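**Fikre** is a training method for robot arms that take things apart and put them back together. It was worked out at the Kollberg lab in Skondville by Saron Wolde and Lesego Shabalala, and it is best known for one idea: a robot learns to put a part in by first learning to take it out. The method is used mostly on tasks with tight fits, such as pegs, clips, cable plugs and the insides of desktop computers.

## Background

Putting a part into a snug slot is one of the hardest simple jobs in robotics. A person does it by feel. The hand wiggles, the part catches, the hand backs off a little and tries again, and all of this happens so fast that most people could never say what they did. A robot arm that follows a fixed path has none of this give. If the slot sits a hair to the left of where the program expects it, the part jams.

One common answer is to let the arm learn by trial and error. The trouble is that early trials are nearly all failures, and a failure teaches very little when the arm doesn't get anywhere near the slot. Another answer is to have a person guide the arm through the job many times over. That works well, but it is slow, and people get tired and sloppy toward the end of a long session.

Wolde had noticed that removal is far more forgiving. A part that is already seated can only leave in a few ways, and the slot itself steers it out. Almost any gentle pull in the right general direction ends in success. She began to wonder how much of that motion could be used in reverse, and that question became Fikre.

## How it works

Training has 2 stages, which the team calls the *out pass* and the *in pass*.

In the out pass, the arm starts with the part fully seated and pulls it free. It records its joint positions, the forces at the wrist and the camera images all the way along. Small random nudges are added so that no two pulls follow the same line. The result is a bundle of paths that fan out from the slot like the bristles of a brush.

In the in pass, those paths are played backward and used as a first rough lesson. The arm then practices for real, starting very close to the seated position and moving its starting point farther away as it improves. By the time it begins from open air, it already knows the last stretch well.

Playing a recording backward sounds almost too easy, and there is a catch. Forces do not reverse the way positions do. Friction always works against the motion, so the push needed to seat a part is different from the pull that freed it, with the sign flipped or without. Clips are worse, as a latch that lets go at a light touch may need a firm shove to close. Fikre handles this by throwing out the recorded forces near the slot and learning them fresh in the in pass, while keeping the positions. Shabalala wrote this part of the method, and it is the piece that other groups have borrowed most eagerly!

## The Kollberg tests

The method was first tried on printed fixture plates. A plate is cheap, it can be remade in an afternoon when something snaps, and its shapes can be changed one at a time. The team started with upright pegs and open slots and then tightened the fits from plate to plate.

The main result came from a set of 46 insertion trials on a plate the arm had not trained on. The version with the out pass succeeded in all but 3 of them. A version trained on the in pass alone, with the same amount of practice time, rarely got past the rim of the slot. The gap was large enough that Wolde had the whole comparison run a second time before she would show it to anyone, and the second run came out the same way.

The failures are interesting in their own right. In each, the part had tilted in the grip before it touched the plate, and the arm kept pressing as if it were straight. Nothing in the out pass had prepared it for this, given that a seated part is always held straight by its slot. Later versions add a small deliberate twist at the end of each pull, so the arm gets to see tilted parts as well.

## Work on desktop computers

Computers were a natural next step. A tower holds many kinds of connection in one small space: cards in slots, drives in bays, plugs with latches, and loose wires that sag into the way. The parts are also standard enough that a skill learned on one machine has a fair chance of carrying over to another.
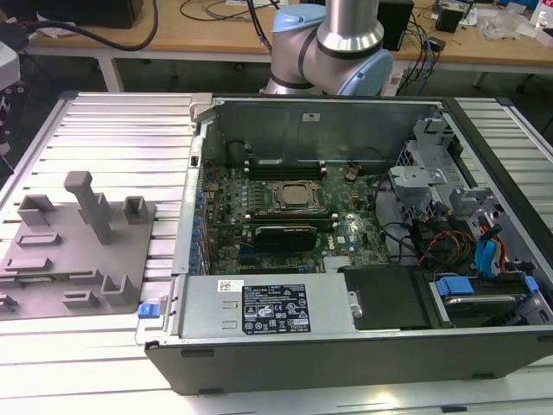
**Why not train on the computer from the start and skip the plates?** Computer parts wear out and break under the clumsy first hours of practice, and a bent contact can spoil every trial after it without anyone noticing. A plate lets the arm make its worst mistakes on something that costs next to nothing.

Cards and memory modules have gone well so far. The out pass suits them nicely, as they slide along a single line once the latch is open. Cables remain the weak spot. A plug on a flexible cable can be pulled out from almost any angle, and the cable then hangs in a new shape each time, so the backward path often starts from a pose the arm can't reach again.

## Limits and open questions

Fikre assumes that taking a part out does no harm. Glued joints, snap rivets and anything meant to be fitted only once fall outside it. The method also needs someone to seat the part by hand before each batch of pulls, though an arm that has become good enough at the in pass can reseat the part itself and keep the loop going.

It is still unclear how much the camera helps. In one early study the arm did nearly as well on touch alone once it was close to the slot, and the team has gone back and forth on what that means for cluttered spaces where the target is partly hidden.

## Related methods

Dedell, an older method for planning the order of disassembly steps, is often paired with Fikre. Dedell decides which part should come out next, and Fikre handles the motion. The pairing works in both directions, with the planned order simply reversed when the machine is put back together.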